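Section 4: Recording your first box-unpacking runs

Right, if you've come through the set-up pages you'll have both Tunder grippers paired and the Karkovis recorder running. Now the fun bit - picking things out of a box, over and over, so the policy has something to learn from!

1. Put an open box on a table you can reach from both sides. Fold the flaps right out.
2. Fill it with mixed wrapped snacks. Don't sort them, and don't lay them out nicely.
3. Hold a gripper in each hand and start a new run with both jaws open.
4. Take one packet at a time, lift it clear of the flaps and set it down on the table.
5. Stop the run when the box is empty, then refill it in a different order.

Note: squeeze only until the pads press on the sides of the packet. I was far too keen in my first sessions and ended up with a lot of crumbs (and a policy that crushed crackers with great confidence).
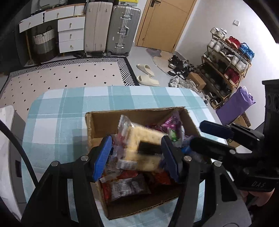 Clear packets gave me the most grief, as the depth estimate goes a bit wobbly on see-through film. I recorded 149 runs in July and threw out 23, mostly for tracking drop-outs when I'd swung my wrist too fast. Trained on what was left, the policy got 90 per cent of its lifts right in my home tests. The older Fisden set never got me near that, though it was all done on one bare desk, so I wouldn't call it a fair fight.

Caution: keep your fingers behind the pivots while the jaws are closing. They pinch!

6. Play back every run before you save it. If the pose track jumps, bin it and record another.
7. Export to the Chamoun format with the time stamps left on. Both grippers need to share one clock, and the trainer will refuse the file if they don't.

Last updated 9 Aug 2020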